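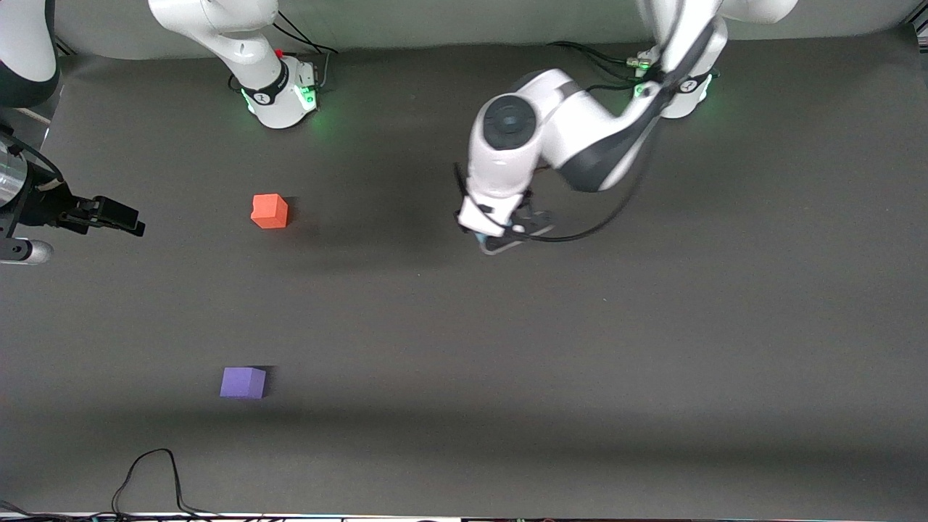
積み木の稽古に使う立方体を、魏志強さん(Chi-keung Wei)は十年以上前に木からフォームへ替えた。落としても音がせず、角で指を痛めない。Fistthorpeの駅から坂を上がったところにある工房Umilisでは、朝いちばんに机の上を片づけ、小さなフォームの立方体を二つだけ出す。濃いチャコールグレーの天板に二つ並ぶと、置き場所のずれが遠目にもわかる。魏さんはこの「二つだけ」の状態から一日を始める。

工房で作っているのは、フォームの立方体とその収納箱である。材料は厚い板の状態で届く。これを一晩寝かせ、反りが落ち着いてから切る。刃は細いものを使い、押さずに引く。力を入れると断面が斜めになり、積んだときに傾く。切り終えた立方体は平らな台に伏せ、六つの面を順に確かめる。一面でもがたつくものは売り物にせず、梱包の詰め物に回す。

「形が単純なので、ごまかしがききません」と魏さんは言う。「丸いものなら少しくらい歪んでいても愛嬌になりますが、立方体は隣に置いた途端にわかります」

一組の値段は1,225円。布袋に入れた22個入りで、色は注文のときに選べる。昨年7月に始めた通信販売では、年末までに1,786組が出た。買い手は幼稚園や保育園が多いと思っていたが、大人が自分の机に置くために買う例が増えているという。電話中に手元で転がす人もいれば、棚の本の間に挟んで仕切りにする人もいる。

机の側にも決まりがある。天板はつやのない暗い色にする。明るい木目の机も試したが、淡い色の立方体が見えにくく、木目の線につられて置き方が曲がった。照明は真上に一灯。横からの光は影が長く伸び、隣の立方体にかかってしまう。天板の上に飲み物は置かない。

手入れは簡単で、固く絞った布で拭き、風の通る日陰に並べておく。洗剤は使わない。水に浸けると中まで吸い込み、乾くのに何日もかかる。日なたに出すと表面が黄ばみ、やがて粉をふく。へこんだ角は、軽いものなら一晩放っておけば戻る。戻らないものは無理に揉まないほうがいい。揉んだところから裂ける。

しまい方についても聞いた。魏さんは箱に詰め込むことを嫌う。ぎっしり入れると下の段がつぶれ、次に出したとき高さがそろわない。工房の収納箱「Bright」は深さを立方体一個分に抑えてあり、重ねて入れることができない。場所を取るという苦情は今もあるそうだが、深くするつもりはないという。

取引先の文具店Cotitzでは、店の奥の棚でばら売りもしている。一個から買えるとあって、客は手に取り、二つを合わせて隙間を見てから選んでいく。店に出す分は月に300個と決めてあり、それ以上は作らない。切る作業は今も魏さんが一人で受け持ち、刃を研ぐ日は注文を止める。

夕方、立方体を箱に戻したあとで天板を拭く。乾いた布で奥から手前へ、切り屑を一方向に寄せて集める。屑は袋にため、いっぱいになったところで座布団の中身にする。工房の椅子に敷いてある座布団は、どれもそうして作ったものだ。いまは四枚目の途中で、袋はまだ半分ほどしか埋まっていない。

3月26日 文・編集部

コメント(3) シェア(22)

当サイトではCookieを使用しています。閲覧を続けることで、Cookieの使用に同意したものとみなされます。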